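3.2. Le panier partagé et la lenteur des repas

Il faut revenir un instant sur ce que nos enquêtés de Stinmont appellent, avec une tendresse que nous avons fini par partager, « le panier du milieu ». Dans les 126 foyers visités entre Stinmont et Kokelholm, la corbeille posée sur la table revient dans presque tous les récits, et souvent bien avant qu'on nous parle de cuisine. On y met la courge qui attend, les patates douces, quelques fruits quand il y en a, et l'on s'habitue si bien à les voir là qu'on remet volontiers au lendemain le moment de les éplucher (l'une des familles avouait garder la même courge depuis septembre !). 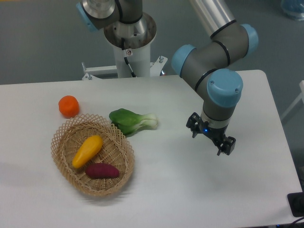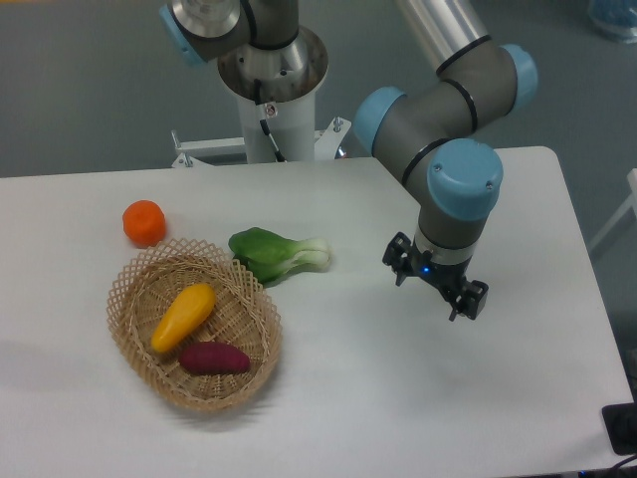

Figure 2. Corbeille en osier tressé garnie de légumes factices, un petit fruit orange posé à côté, sur une table blanche (deux vues).

Cette habitude de laisser les provisions à portée de regard n'a évidemment rien de propre à la région, et Kallio l'avait déjà relevée dans des villages bien plus au nord. Ce qui nous a frappés, en revanche, c'est son lien avec la durée des repas : dans les foyers qui gardent la corbeille sur la table, le dîner se prolonge en moyenne de 22 minutes, le plus souvent en conversations sur ce qu'on préparera le lendemain. À Trimitz, commune d'environ 2 000 habitants où nous avons mené l'enquête complémentaire, l'écart se resserre nettement, et nous y revenons à la section suivante.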